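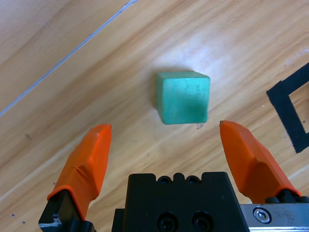

SECTION 2: CARE OF WOODEN TABLETOPS

Clarnovberg tables are supplied with an oiled surface. Read this section in full before applying any product to the top.

Routine cleaning

1. Clear the tabletop and remove crumbs or grit with a dry cloth.
2. Wipe along the grain with a cloth dampened in plain water. Wring it out well first.
3. Dry the surface at once. Standing water will mark the oil.

CAUTION: Do not use bleach, scouring powder or furniture polish containing silicone.

Renewing the oil

1. Sand worn areas lightly with 200 grit paper, always along the grain.
2. Wipe away all dust -- a vacuum brush may be used on joints and edges.
3. Apply two thin coats of Ferngate table oil, allowing each to dry overnight.
4. Spread used cloths flat outdoors until fully dry. Oil-soaked cloths left in a pile can catch fire.

NOTE: Tables placed near a window may need fresh oil each August.

Tape and labels

Tape may be applied to a fully cured top for short periods. Peel it back slowly at a low angle. Any residue should be rubbed off with a little table oil on a soft cloth, as described on page 31.
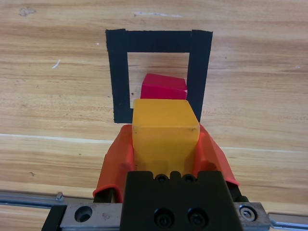
Fig. 2. Black tape on a wooden tabletop.

Do not scrape residue with a blade. Damage caused by blades is excluded from the warranty.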